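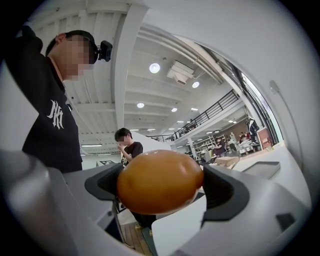 The Prolach fault report covers a loss of grip calibration on the Stenska hand-held grippers at Stokcombe, logged in April and closed out after the marker blocks were refitted. The fault showed up as a disagreement between the recorded opening width and the real one. With the fingers fully shut, the log gave a gap of 8 mm. Round, smooth items were the worst affected, as the contact patch is small and a wrong width reads as a missed grasp. The glossy orange-brown egg shape between the black rubber pads is that class of item: the pads meet it on a short arc at either side, and there is no flat face to square up against. Rigid trays and boxes tolerated the error and did not flag it, so the fault went unnoticed through the first part of the session block.

Fault summary

Equipment: Stenska hand-held grippers, worked in pairs, left and right.
Symptom: width reading offset, increasing with use. Recovered partly after a restart, then returned.
First noted by: Rezaul Hettiarachchi, during replay on the Lui station.
Extent: 48 recordings reviewed, 29 rejected.
Injury or damage: none. One near miss, see below.

The cause was mechanical. The block that carries the fiducial marker at the gripper base is held by two screws into a plastic boss. The screws had been fitted without thread locker at the last service and backed out slowly under repeated closing. The block then tilted by a small angle, and the width estimate, which assumes a fixed marker pose, took up the tilt as finger travel. The restart masked it by zeroing on whatever position the block happened to be in.

Pads were checked at the same time and ruled out. Wear was even on both fingers and within the service limit, which is set at about 3000 closures per pad set.

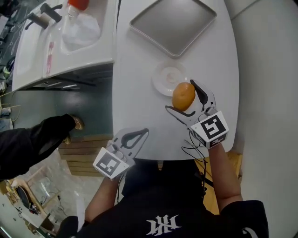
Pair in use at the oval table. Right-hand gripper closed on a tangerine near the plate; left-hand gripper open. Marker block visible at the base of each.

The near miss was a separate matter, found while the screws were being traced. An operator reached across the table and a loop of cable caught on the edge of a tray, pulling the connector part way out. The gripper dropped off the log without an alarm and the operator carried on. The thin cables still run back along the forearm. They are now to be clipped at the wrist and again above the elbow, with enough slack for a full reach and no more.

Actions

Thread locker on all marker block screws. Paint line across each screw head and block so that movement can be seen at a glance.
Shut-gap check before each session. Reject the gripper if the log reads anything but closed.
Loss of connection to sound an alarm at the Lui station. Open, waiting on a firmware change.
Rejected recordings to be kept under a separate label and left out of the Prolach set.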